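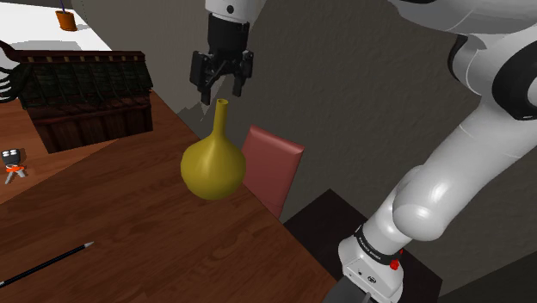

Plurkano

Equipment budget thread. We have to put in our numbers for next year by the end of October and a few people asked how we got from "we want a second arm" to an actual line in the plan. So I'm writing it down. Small shop, we pack and ship glass and ceramics.

First thing we did was spend nothing. All the early work is in simulation. One arm, one two-finger gripper, a table with stuff lying on it, and a vase with a long thin neck to pick up by that neck. Long necks are a lot of what we ship and they're what breaks.

The sim license was 300 a month for us. We planned on 4 months. If you're making a budget, put the license on its own line. Ours was buried under "software" last year and it got cut with everything else in there.

Second line is the gripper. We wanted to know whether a plain parallel two-finger would do or if we needed the soft-finger kit from Ueda. The quote for the soft kit came back at 1,730, before spare pads. The plain one came bundled with the arm quote. Big difference when you're buying two of each so one can sit on the shelf.
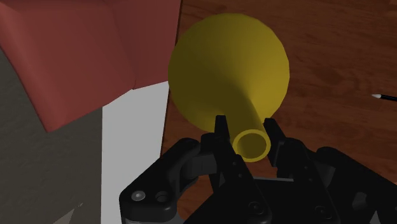 Gripper view, fingers either side of the neck.

What I look at in that view is how much room there is between finger and neck before it closes. In sim I can change the neck width and run it again after lunch. On the floor that's a new vase, and if it goes wrong, a broom.

Leave some clutter on the table in your tests. Pencil, keys, whatever. Our packing benches are never clear and a plan that only works on a clear bench is going to cost you a bench-clearing step, and that's labor, and labor goes on a different sheet that somebody else signs.

Third line, mounting. Easy to forget. Arm quotes don't include what the arm stands on. Filtholm sent us a price for a steel pedestal and it was fine, then the freight on it was almost 500. Ask for freight in the first email. We asked in the fourth.

Fourth line, floor space. We rent by the square foot at Skeverbridge so this is real money for us. Take the reach of the arm, add the safety zone, then add the spot where the cart stands while someone unloads it. We left out the cart the first time and had to redraw.

Fifth, training hours. We put in two people for a week each. I think that's low. It got approved at that number so that's the number.

Things I took out of the plan: a second camera, the extended warranty, the nicer cart. Things I was asked to take out and kept: spare fingers, and a day for an electrician.

About the simulated numbers. I don't put sim results in the budget as a pick rate. I only use them to choose between quotes. Sim says gripper A can get at the neck from above with room to spare, fine, gripper A stays on the list. How many an hour it does on our floor is something I'll know once it's bolted down, and the sheet has a blank cell for that with a note in it.

Someone asked lease or buy. We got both. The lease looked good until the third year and then you've paid for the arm and don't have it. If you only need it for one season I can see it. We run all year, slower in summer.

Someone else asked why a vase and not boxes. Boxes already go down the old line and it does them all right. The vases are done by hand, double wrapped, and that station is where orders back up from October on.

Where it stands now: arm and plain gripper are in the plan, soft kit is listed as an option with the quote attached, pedestal is in with freight. Sim license carries over if the arm slips to spring. I'll add to this when the reply comes back from purchasing.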